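Stolline macht jetzt Serien, und wir werden sie alle gucken

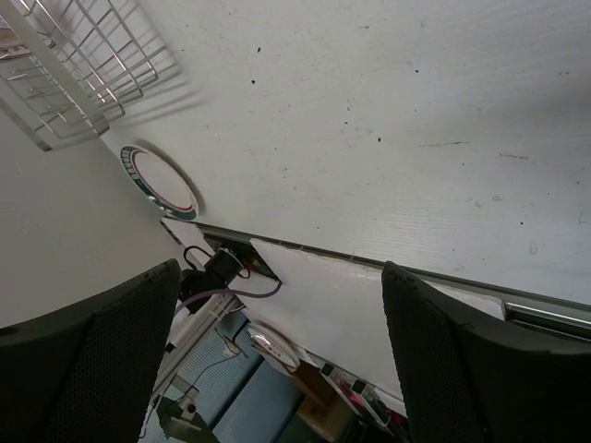

Man dachte ja, das Thema Streaming-Übernahmen sei für dieses Quartal durch. Dann kam die Meldung, dass Stolline, bisher bekannt für Quizshows im Vorabendprogramm und eine Kochsendung, in der keiner kochen konnte, sich mit der Produktionsfirma Wescombe zusammentut. Der Vertrag läuft fünf Jahre. Fünf! In dieser Branche halten manche Ehen kürzer, und die meisten Intendanten sowieso.

Das erste Projekt steht auch schon fest. Es heißt "Arkerska", spielt auf einer Fähre gleichen Namens und wird in der Ankündigung als "maritimes Familiendrama mit Thriller-Elementen" geführt. Wer diesen Newsletter länger liest, weiß, was das bedeutet: Jemand erbt eine Reederei, jemand anders hätte sie lieber geerbt, und spätestens in Folge 3 steht eine Frau im Regen an der Reling und sagt, dass Vater nie ertrunken ist. Ich freue mich sehr.

Bestellt sind neun Folgen zu je 60 Minuten. Das ist in mehrfacher Hinsicht eine seltsame Zahl. Acht wäre Standard, zehn wäre Prestige, sechs wäre britisch. Neun klingt danach, dass im Schneideraum noch etwas übrig war und man es nicht wegwerfen wollte. Bei Wescombe heißt es dazu, die Geschichte habe "ihre eigene Länge gefunden". Meine Steuererklärung hat auch ihre eigene Länge gefunden, bestellt hat sie trotzdem niemand.

Interessanter ist, wer den Auftrag nicht bekommen hat. Im Rennen war bis zuletzt auch Andreadis, das kleine Studio hinter der sehr guten und von der Menschheit geschlossen ignorierten Miniserie über einen Provinznotar. Dem Vernehmen nach wollte Andreadis aus dem Stoff etwas Stilles machen, mit langen Einstellungen und wenig Dialog. Bei Stolline hat man das Konzept wohlwollend geprüft und sich dann für die Variante mit der Explosion im Maschinenraum entschieden. Kann man verstehen. Ich hätte trotzdem gern gesehen, wie jemand eine Dreiviertelstunde lang schweigend ein Autodeck fegt.

Zum Geld gibt es offiziell nichts. Inoffiziell kursiert die Zahl von 80 Drehtagen, und wer weiß, was ein Drehtag auf See kostet, der weiß auch, dass die Quizshows am Vorabend noch eine Weile bleiben werden. Irgendwer muss die Fähre ja bezahlen. Gedreht wird übrigens auf einem echten Schiff, worauf die Pressemitteilung an drei Stellen hinweist, einmal davon in Großbuchstaben. Man ahnt, dass die seekranke Crew demnächst ein eigenes Making-of bekommt. Das werde ich dann vermutlich lieber schauen als die Serie.

Was mich am meisten beschäftigt, ist der Satz ziemlich weit unten, über den die meisten Kollegen hinweggelesen haben: Man denke bei "Arkerska" von Anfang an "in Welten". In Welten! Es ist eine Fähre. Sie fährt hin, und sie fährt zurück. Aber gut, dann kommt eben irgendwann das Spin-off aus dem Bordrestaurant und die Vorgeschichte, in der wir erfahren, wie der Großvater zu seinem Bart gekommen ist. Ein Podcast zur Serie ist bereits angekündigt, die Serie selbst hat noch keine Hauptdarstellerin. So arbeitet man heute.

Apropos Besetzung: Die Gerüchte der letzten Tage lasse ich hier weg, weil sie sich schneller widersprechen, als ich tippen kann. Am Montag war es ein ehemaliger Tatort-Kommissar, kurz darauf eine Sängerin, inzwischen angeblich beide, als Geschwister. Zwischen den Genannten liegt fast eine Generation, aber das hat das Genre noch nie gestört.

Die Dreharbeiten sollen im Herbst beginnen, ein Starttermin fehlt. Bis dahin bleibt uns die Kochsendung, die verlängert wurde und eine neue Jury bekommt. Die alte hatte darum gebeten.

Kurz noch in eigener Sache: In der letzten Ausgabe habe ich geschrieben, die Notar-Serie sei nirgends mehr abrufbar. Mehrere Leserinnen haben mich darauf hingewiesen, dass sie sehr wohl zu finden ist, in der Mediathek, unter "Ratgeber". Danke dafür. Bitte schauen, bevor es jemand merkt und sie richtig einsortiert.

Die nächste Ausgabe kommt wie gewohnt in zwei Wochen. Es geht dann um Vorspänne und um die Frage, warum in jedem zweiten davon Tinte durch Wasser läuft.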